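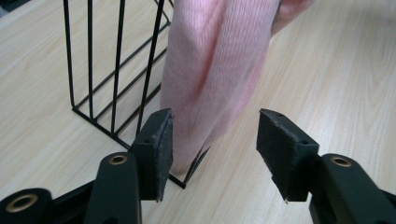
Skornwood Garment and Rack Set: data card

Version of 2025-05-28
Maintainer: Fraser Morrison
Status: in use for training; held-out part frozen

Summary

Skornwood is a set of short demonstrations of knitwear being handled at a wire rack on a tabletop. Each one was recorded by a person using a hand-held gripper with a camera fixed to it. The set holds 2140 episodes, of which 442 are held out for testing. It was gathered to train policies that take wrist-view frames as input and give gripper pose and jaw width as output.

Tasks

hang: take a garment from the table and drape it over the rack
unhang: lift a garment off the rack and lay it on the table
shift: move a draped garment along the rack without dropping it
free: release a fold that has caught behind a rod

The four tasks are not evenly spread. "free" is the smallest, as a catch has to come about in the course of another task before it can be recorded. Staged catches were tried in February and removed.

Setup

The gripper has two opposing jaws with foam-faced finger pads. Both pads stay in view of the camera, so jaw width can be checked against the frames if the logged value is in doubt. The rack is black wire and the tabletop is pale wood. Lighting is even and was left alone within a session. Rack position and angle were changed between episodes.

Pads were replaced when the foam no longer held a single layer of knit. Ragged edges alone were not grounds for replacement, and frames with worn foam are kept in both parts of the set.

Recording procedure

1. Start with the jaws open and both pads in view.
2. Hold still until the tracker reports a stable pose.
3. Carry out one task only. One regrasp is allowed.
4. Open the jaws fully and draw back before stopping.
5. Mark the episode as keep, fail or discard straight away.

Failed episodes are included under their own label. Discarded ones are not shipped.

Contents of an episode

frames/ colour frames from the gripper camera
pose.csv gripper pose, metres and quaternion, rack-independent origin
width.csv jaw width in millimetres
meta.json task, label, garment code, operator code, session

Timestamps in both CSV files share the camera clock. Hamada, our loader, resamples them to frame times by default; pass --raw to turn this off.

Splits

The held-out part is split by garment. No garment code appears on both sides. Do not reshuffle by episode: neighbouring episodes in a session look very much alike and scores will come out too high.

Known problems

Thin rods are often hidden by hanging fabric, and depth estimates from single frames are poor there.
Dark pads in front of dark rods confuse the Bimora segmentation masks. Five sessions have masks redrawn by hand; see masks/README.
Pose drifts when fabric fills most of the view. Affected spans carry drift=1 in pose.csv.
Grip force was not recorded.

Not suited to

Folding, sorting by size, or any work that needs two hands. Woven fabrics are absent from the set.

Changes and corrections

Report label errors to Fraser Morrison with the session and episode number. Corrections go into the next version and are listed in CHANGES. Episode numbers are never reused.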